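3.2 Surface, Grid and Basket

Most studies of tidying begin with the objects. We began with the table, which took up more of November than anyone had planned for. A tidying task needs a place where things are untidy and a place where they are not, and the boundary between the two has to survive being leaned on, wiped and argued over. Following the layout used in the Gament household study, we marked the surface into squares with blue tape and gave the squares names. The basket had no square of its own and stood where there was room for it. 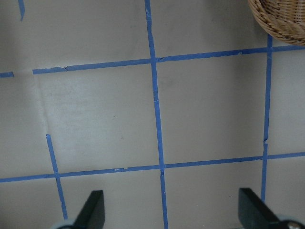 Tape is a humble instrument. It is cheap, it can be seen from across the room, and it holds opinions about straight lines that differ from those of the person laying it. Our squares are squares in the sense that a country lane is a line. We measured them anyway, found that the least regular cell still had room for any item in the set, and left them alone. A worn strip was replaced only when the wear made it unclear which cell an item was in. Under this rule we changed the tape twice during the study, with an 8-day interruption while the authors debated what "unclear" meant.

The container was a round woven wicker basket. An early pilot at the Clorkerden site had used a lidded plastic box, and the lid became the subject of the pilot. Wicker has a rim that forgives a slightly poor aim, and an item placed in it tends to stay put. An item was scored as put away once it rested inside the rim with nothing holding it. An item held over the basket, however promisingly, was scored as still out.

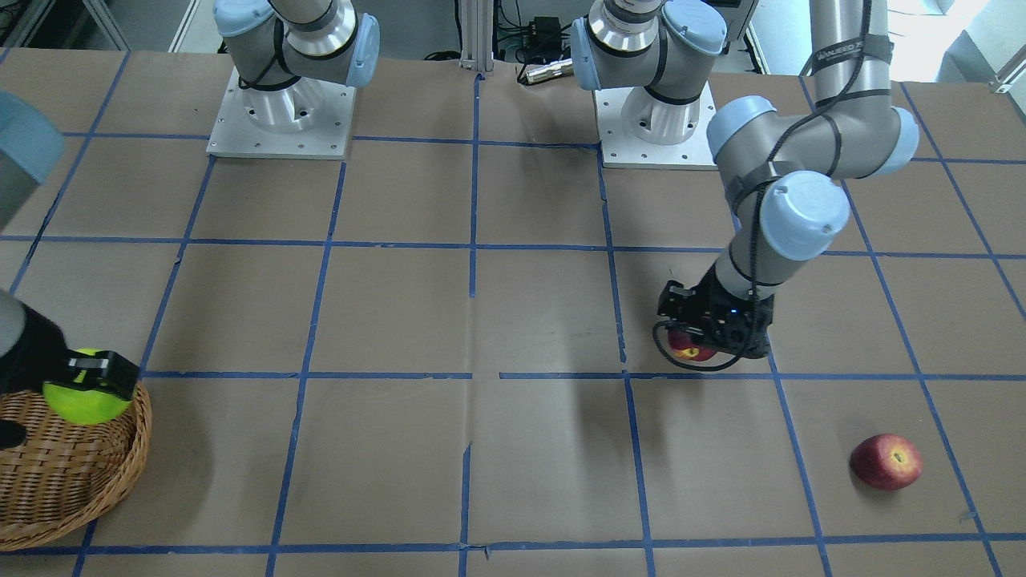 3.3 Choice of Items

The full Dramgate list has 33 household items, several of which no household we know has ever owned. We kept those that a person might plausibly find on a table at the end of an afternoon and be mildly annoyed by. Round items were kept on purpose. A tennis ball and an apple are close enough in shape to be treated as the same problem and different enough in every other respect to punish anyone who does so – the ball is indifferent to being squeezed, while the apple keeps a record. 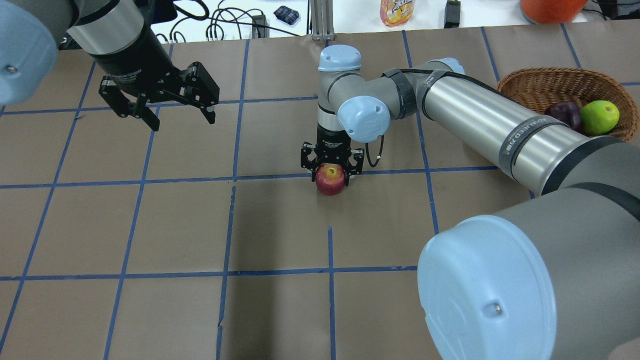
Figure 2. A dark red apple on the taped grid, with the gripper positioned on it.

Fruit was inspected before each session and retired when bruised. Retired apples were eaten, a step omitted from the protocol as first circulated on May 8, 2023, and added after a query about waste. Across both sites we logged 2,245 placements, and the apples account for almost all of the disagreements between scorers. These are taken up in Section 4, together with the scoring sheet adapted from Castaño.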